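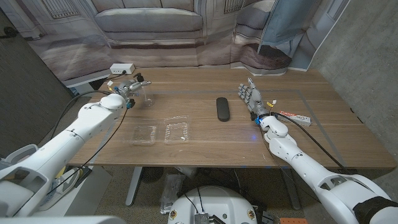 SPEAKER NOTES - robotics club, end of year talk
Etside hall, 25 mins incl questions. Don't run over, parents' evening is in straight after.

Start slow. Water. Mic on??

OPENING

Hello, I'm Signe Hauksdóttir, I run the club with the sixth formers. Thanks to Etside for the hall. Thanks to the families who have been doing late pick-ups since the autumn.

Ask the room: who here has cleared a table today? Hands up. Keep them up if you had to think about it.

Wait for the laugh. If no laugh, carry on.

Clearing a table is our project. That's all of it. Two arms, two hands, a few bits of everyday stuff, put each one where it belongs. Took us all year and we are not done.

WHAT WE SET OUT TO DO

- brief went out to the group on April 1, 2019, yes people thought it was a joke
- Original plan was a whole kitchen. Cut down to a table. Then cut down to a taped area on a table. Best decision of the year.
- Tape marks the working area. Anything inside the line is fair game, anything outside the arms leave alone
- students chose the objects, not me. Rule was: must be something you'd find in a real house, must not matter if it gets dropped

(Someone will ask about the glass. Yes it's a real glass. See below.)

THE OBJECTS

Keep this bit quick, one line each.

Glass. Tall, clear, slippy. Hard to see through a camera and easy to knock. Fingers have to close enough and then stop. Everyone wanted to do this one first. Do it last, I said. They did it first.

Clear plastic boxes, the hinged sort you get salad in. Worse than the glass!! Light, bendy, shiny all over the lid. The software sees the reflection and goes for that. Squeeze and it buckles. Kollár group spent a whole half term on these.

Toothpaste. Lying at an angle, so wrist has to turn before the hand comes down. Good one for teaching about angles, the year nines got it straight away.

Black remote-shaped thing. Easy one. Goes well in demos. Start with this one if anyone important is watching.

HANDS

This is the part people care about so spend time on it.

Most school kits have a pincher, two flat bits, open and shut. We went for fingered hands. Slower, fiddlier, more wires. Was it worth it? Say yes. Then say why:

- a pincher on the glass either holds or doesn't. With fingers you can go round it, thumb one side, rest on the other
- you can show a ten year old and they get it, they hold their own hand up next to it
- when it goes wrong you can see which finger is wrong

Downside: cables. So many cables. We lost three sessions to one cable catching on the table edge when the arm came back. Joss Modano's fix was to stop and redo the whole lot with more slack. Boring, worked. (CHECK name order - it's the Modano team, after the bike shop. Not a person. Don't say Joss.)

Label your wires. Label them when you put them in. Say it twice, the new ones are in the front row.

HOW WE TEACH IT

Two people per run. One drives, one calls. The caller is the only one allowed to say stop and when they say stop you stop, no arguing, no "just one sec".

Log sheet for every run. Object, where it started, what happened, what you changed. One change at a time. They hate this. By June they were telling each other off for not doing it which was the best thing I saw all year

Numbers slide:
335 logged runs
200 of those count, rest thrown out (wrong setup, battery, someone leaned on the table)
Don't read out the success rates, they're on the handout, they're per object and people mix them up

Explain thrown out. We don't bin a run for being bad. We bin it if the start was wrong. Jonwood group argued this with me for a full session and I changed my mind on two of them, so they were right, say so, they're here tonight.

BACKDROP

Printed sheet hung behind the table, looks like a living room with a sofa. Students' idea. We train with it up and then with it down to see if the arms get muddled by a busy background. Do they? A bit. Mostly with the clear things, see salad boxes.

Amina's lot want to print a kitchen next. Told them to find the money.

THINGS THAT WENT WRONG

Tell it straight, people like this section.

1. Left and right swapped in the code for a week. Arm waved politely at the wall.
2. Moved the table to sweep up, didn't measure it back. Everything off by a thumb's width. Nobody owned up. Now there's tape on the floor as well.
3. Put too much force on a box and it shot off sideways into a bag of crisps. Crisps not ours.
4. Me. I said we'd do two-handed work by the spring. We didn't start it till much later and it's still shaky. One hand holds the box, other hand shuts the lid, that's the aim. Got the lid shut 5 times. Pause here for the group to cheer, they will.

WHAT'S NEXT

- two hands properly
- soft things. tea towel, sock. No idea how yet
- hand over to a person. Needs its own safety talk and a form, so don't promise it
- younger group to write there own log sheet, ours is too long

We need: table space over the summer, somebody who can solder, clean empty boxes of any shape. Bring them to the side door, washed PLEASE.

QUESTIONS (likely)

How fast is it? Slow. You would clear the table quicker. So would your gran.

Is it thinking for itself? Part driven by students, part on its own for the easy moves. Be clear on this, got asked last time and I waffled.

Can my child join? Year seven up, no coding needed, sign up sheet is by the tea.

Could it do my washing up. No. Water and motors. Next question.

Did you break many glasses? One. Off the side of the sink, washing it, me.

CLOSE

Get the group to stand up. Read names off the card, check how to say them before going on. Then invite people up to the table in fives, bags off, hands behind the line. Caller goes first.

Give the hall key back to the office!!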